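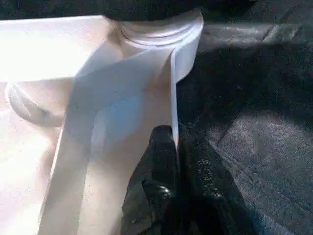 El plástico blanco y la paciencia

Por Yulan Lü

En el taller de Nghĩa Hà, en Bukstead, los objetos blancos ocupan la estantería más larga. Son bidones, garrafas, embudos, piezas de cocina que alguna vez tuvieron una tapa y ahora no la tienen. Él los recibe, los limpia y los devuelve a la gente del barrio con otro uso. Cobra 3 monedas por pieza, y muchas veces olvida cobrarlas.

Yo llegué a este país con treinta años y una maleta, y la palabra «cuello» la conocía solamente para las personas y las camisas. Con Nghĩa aprendí que también un recipiente tiene cuello, y que es la parte donde más suciedad se queda. Un cuello corto con surcos horizontales parece sencillo, pero en cada surco entra polvo, grasa y jabón viejo. Hace falta un cepillo de cerdas finas y bastante luz.

La luz es justamente el problema. El blanco fuerte engaña: donde da de lleno la lámpara, la superficie se vuelve un resplandor y no se distingue nada, y solo en la parte que se aparta de la luz aparecen los tonos grises y azulados. Por eso Nghĩa gira la pieza muchas veces mientras trabaja. «La sombra te enseña dónde está la mancha», me explicó. Lo anoté en mi cuaderno, en español, con una falta que él mismo corrigió.

Durante el mes de agosto el taller guardó 148 piezas en su lista. Bajwa, la tienda de menaje de la calle de atrás, le había mandado una caja entera de restos sin etiqueta. Algunas servían para guardar arroz. Otras tenían una forma redondeada en el costado, que en unas era un asa y en otras un simple adorno, y no valían para casi nada, aunque eran bonitas.

En mi casa hice la prueba con seis recipientes del armario. Primero agua templada y jabón suave, después el cepillo por los surcos, sin apretar. El bicarbonato lo dejé para las marcas amarillas. Lo más difícil fue secar: un paño que suelta pelusa deja el blanco peor que antes, y yo tuve que empezar otra vez con dos de ellos.

Nghĩa Hà abre su taller al público el 6 de septiembre, en el local número 316 del mercado de Adville. Quien quiera puede llevar una pieza y usar los cepillos de allí. Los paños conviene traerlos de casa.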